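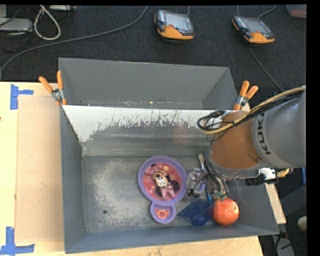
How to remove old paint from a metal box

In my workshop I have a sheet metal box which I bought second-hand from a company named Skunda. It came with three layers of paint, and the top one was peeling everywhere. I cleaned it in January, during two evenings, and I want to write down the steps so that other people can use them.

What you need

A plastic scraper, a wire brush, sandpaper, a gel paint remover, old rags, thick gloves and safety glasses. I use the gel from Nadico, but any gel for metal will do. Please read the label on the can before you start, and keep the windows open all the time.

Step 1. Check the paint

Old paint can contain lead. Buy a test kit and use it first. If the result is positive, stop and ask a professional. Do not sand it dry in any case.

Step 2. Wash the box

Use warm water and dish soap. Oil from the hands and from the parts makes the gel work badly. Dry the corners well with a rag.

Step 3. Put on the gel

Spread it in one direction with an old brush, in a thick layer. Do not go back over the same place. Wait 15 minutes — longer if the room is cold — and try a small spot with the scraper. When the paint becomes soft and makes wrinkles, it is ready.

Step 4. Scrape

Hold the scraper low and push slowly. For the inside seams I cut a piece of wood to a point. My neighbor Genji Fukuda prefers a steel scraper, and it is faster, but it left long scratches on my first try and I had to sand them out.

Step 5. Remove the rust

Go over rusty places with the wire brush, then with fine sandpaper. Wipe off the dust with a damp rag and dry the metal immediately.

Step 6. Primer

Put the primer on the same day. I waited one night the first time, and in the morning there was new rust along the bottom. Two thin coats are better than one thick coat. Leave the box open until the smell is gone.

Used rags must not go in the house trash. Dry them flat outside and take them to the collection point for paint waste.

Last changed: 31/12/2018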